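Serkudia 2 发布：容量规划换了新界面，老问题还在

做虚拟化容量管理的 Gudlow 本月放出了 Serkudia 的第二个大版本。官方的说法是“从监控走向决策”，控制台重写，推荐引擎重写，授权方式也跟着改了。我们拿到了发布材料和试用包，先说结论：界面确实顺眼了不少，至于“决策”二字，目前还得打个折扣听。

Serkudia 的老用户对它应该不陌生。它以一台虚拟设备的形式部署，接上虚拟化管理平台之后开始采集集群、主机、存储和虚拟机的数据，然后给出哪台机器该加内存、哪台该缩 CPU、哪个数据存储快满了之类的建议。第一版的毛病也摆在明面上：建议给得多，理由给得少，管理员点开一条“建议缩减两个 vCPU”，看到的只有一条曲线和一个“应用”按钮。生产环境里谁敢随便按？

新版在这方面下了些功夫。每条建议后面多了一个“依据”页签，列出采样区间、峰值、第 95 百分位以及该建议所参考的策略。问题在于默认采样区间只有 14 天。做过月结、季结系统的人都明白这意味着什么：一台数据库虚拟机可能大半个月都闲着，到了月底才忙起来，而推荐引擎很可能在它最闲的时候建议你砍掉一半资源。区间可以手动拉长，但要逐个策略去改，没有全局开关。发布说明里把这一项写成“灵活的分组采样”，措辞倒是很灵活。

自动执行是这次宣传的重点。管理员可以为某个集群打开自动模式，由 Serkudia 自行迁移虚拟机、调整资源池份额，甚至在维护窗口里重启虚拟机以完成缩容。Gudlow 称自动模式“已在客户环境中得到充分验证”，但发布材料里没有客户名单，没有测试环境的规模，也没有给出回滚失败时的处理流程。我们翻遍了管理手册，关于回滚只找到一小段，大意是请在执行前确认快照可用。把快照当作回滚方案，这个思路放在存储本来就吃紧的集群里，恐怕要让人捏一把汗。
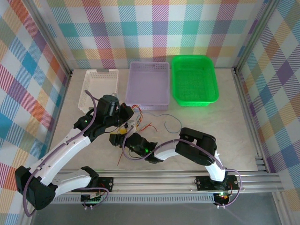 安装部分倒没有什么可挑的。导入模板，填好地址和网关，首次登录改密码，再添加一个只读账号用于采集，流程和上一版差不多。试用包默认给设备分配 14 GB 内存，小型实验环境里略显奢侈。需要留意的是，只读账号仅够看报表，一旦想用自动模式，向导会要求换成权限大得多的账号，所列权限里包括删除快照和修改集群设置。向导没有解释为什么需要后者，手册的权限表里也没有对应说明。安全团队看到这张清单，多半要打回来重写申请。

另一个变化是与 Curetti 的集成。Curetti 做的是存储性能分析，两家宣布打通数据之后，Serkudia 的界面里可以直接看到卷级别的延迟。听上去不错，可惜目前是单向的：Serkudia 读取 Curetti 的数据用于展示，推荐引擎暂时不会把这些数据算进去。也就是说，页面上明明显示某个卷延迟已经很高，建议列表里照样可能出现“将虚拟机迁移至该数据存储”。Gudlow 表示后续版本会改进，没有给时间表。而且这项集成要求两边都持有有效授权，Curetti 的那一份另算钱。

说到钱，授权方式由按主机插槽计费改为按受管虚拟机计费。官方的解释是“更贴近实际使用”。对虚拟机密度低的用户，也许真能省一点；对那些辛辛苦苦把整合比提上去的团队，账单大概率要往上走。容量规划软件劝你多塞几台虚拟机，然后按塞进去的台数收费，这笔账怎么算都有点别扭。现有客户可以在合同到期之前沿用旧方式，到期后能否继续，材料里写的是“请联系销售代表”。

报表功能有小幅更新。可以按部门分摊成本，也可以导出表格，中文界面基本翻译完整，只是个别策略名称仍然是英文，导出的文件在某些旧版办公软件里打开会出现乱码。“假设分析”模块支持模拟增加主机或下线主机，但一次只能保存 2 个场景，想多做几种采购方案对比的人还得自己回到电子表格里去。

渠道方面，经销商 Fakhoury 已经开始接受升级预约，并提供付费的迁移服务。之所以需要迁移服务，是由于第一版的历史数据不能原地升级，必须先导出，再导入新设备。导入过程中旧设备要停止采集，期间的数据会留下空档。对于一款靠历史趋势吃饭的产品，这个安排实在谈不上体面。不打算购买服务的用户可以使用随附的命令行工具自行处理，工具目前没有断点续传，中途断开需要从头再来。

建议手头还在跑第一版的团队先别急着动。可以另外部署一台试用设备，用只读账号接上，让新旧两套并行跑过一个完整的月结周期，再比较两边给出的建议。自动模式先关着，授权费用也先让销售按现有虚拟机数量出一份书面报价。

试用包现已开放下载，需注册企业邮箱。第一版的安全补丁仍会继续提供，Gudlow 尚未公布停止支持的日期。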